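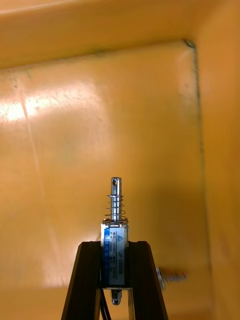

Finding your way around a strange town on foot is one of the great pleasures of travel, and with a bit of homework the night before you can plan a self-guided walk that suits your legs as well as your curiosity. Begin by getting hold of a decent map, preferably a paper one from the visitor centre, and mark every place you'd love to see (don't hold back at this stage!). Then look closely at whatever is fixed to the old buildings, since plaques and date stones carry codes and numbers that seem to mean nothing until you look them up, a bit like the JF-0530B printed down the label of a little solenoid. Jot them in a notebook as you go and ask at the local library afterwards.

Next, trim your list. My friend Lavanya Varghese and I once tried to fit everything in Kelline into a single morning, and by the harbour we were too footsore to enjoy it. These days I stick to 6 stops, with a bench or a café after every second one, and I keep the whole loop under 4 kilometres.
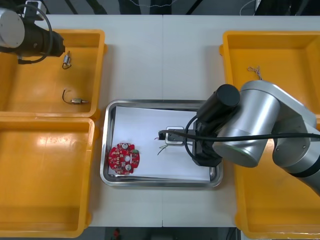 Once you have your stops, join them up so the hills come early, while you're fresh, and finish somewhere you can sit down to a proper lunch. Check the opening hours of any museum or church, as plenty of them close at midday in the colder months. Pop a water bottle and a light rain jacket in your bag, and leave yourself a spare half-hour for the laneway you didn't know was there. Mine in Kelline led to a wonderful second-hand bookshop, and I was late for lunch.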